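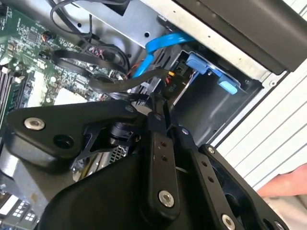

Repairing a family computer should cost less than replacing it, according to Brayan Escobar, and for most households in Skurton it soon will.

Gurkell will open a walk-in computer repair counter in Skurton in November. The shop, on Taipe Street, takes desktops and laptops of any make. A basic check is free and takes up to two days. Customers get a written price before any work starts, and all repairs carry a 14-month warranty.

The company repaired 408 machines at its Nurusmont store last year. Power supplies, fans and failed drives made up most of the work. Old drives are handed back to the customer or wiped on request, at no charge.

"People bring in a computer they were ready to throw out, and often it needs one part," Escobar said. "We'd like them to ask first."

The Skurton counter will have a staff of five and stay open until 7 p.m. Parking is behind the building, off the alley. Computers can be booked in at the Nurusmont store until the new counter opens.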